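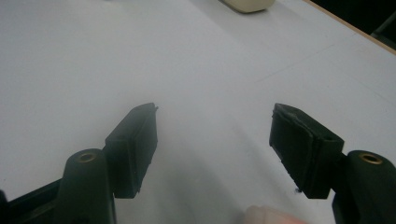 Larbridge Shared Systems Project
Progress report to the Fellonby Fund, second period
Prepared by Aurora Vieira, project manager

Summary

The move from the old groupware server to Zuko is on schedule for mail and calendars and behind schedule for the document databases. All mailboxes are now on the new service. Of the 40 databases in the original list, 14 are still running on the old server. We expect to finish these by the end of August, which is later than the date in our application. We are not asking for more money.

Mail and calendars

We moved 1,764 mailboxes over the period, department by department, starting with the smaller offices. Mac Mathúna did the transfer work under the contract you approved last year, and Oddur Lund supervised it for us. Most moves were done overnight and staff came in to a working inbox.

Two problems are worth recording. Repeating meetings set up by people who have since left did not come across properly, and had to be deleted and made again by whoever now runs them. Shared mailboxes also lost their folder permissions in the first batch. Mac Mathúna changed the transfer script and the later batches were fine, but the first batch had to be put right by hand and this took Oddur most of a fortnight.

Mail archives kept on people's own machines were not part of the plan. We have found more of these than we thought, mainly in planning and legal. Staff have been asked to load them into Zuko themselves, using a short guide on the intranet. Large archives go to the help desk.

Document databases

Here progress has been slower. The databases were built over many years, some by staff and some by outside firms, and the paperwork for them is patchy. Raffaele Ferri has been through each one with the department that uses it to decide whether it should be rebuilt, copied across as a read-only archive, or closed.

The simple ones are done. These are mostly contact lists, room bookings and minutes. The remaining ones have approval steps built into them, and the approvals depend on job titles in the old directory that do not match the new one. The purchase request database is the hardest. It passes a form between finance, the budget holder and stores, and it also writes a file overnight for the accounts system. Raffaele has a working copy in Zuko that handles the form, but the overnight file still comes from the old server.

Until that is sorted out we have to keep the old server running, with its licence and support. The cost is covered by the contingency line agreed at the start.

Training

Deolinda Macedo has run drop-in sessions at the main office and at the Fellonby depot. Attendance at the main office was good. At the depot it was poor to begin with, as the sessions clashed with the early shift, and it improved once they were moved to the afternoon. The questions people bring are nearly all about finding old messages and sharing a calendar, so Deolinda has cut the part on group chat and given the time to search.

A second round is planned for managers, covering approvals and delegation. It will wait until the purchase request form is live – there is little point in teaching the old one.

Staffing

Efthymia Kouris joined in a half-time support post, replacing the agency cover. The handover went smoothly. Raffaele's secondment ends before the new completion date and we have asked his department to extend it. They have agreed in principle but we do not have it in writing.

Risks

The main risk is the overnight accounts file. If it cannot be produced from Zuko, we would need a small separate program to do the job, and Mac Mathúna have been asked to quote for one. The other risk is losing Raffaele early, as described above.

Spending

Spending is slightly under budget on training and slightly over on contractor days, owing to the permissions work. The full table has been sent separately with the claim form.

Next period

Finish the purchase request database and the remaining approval databases
Agree which archives are to be kept, and for how long
Run the managers' training
Switch off the old server

Figures in this report are correct to Sun 14 January.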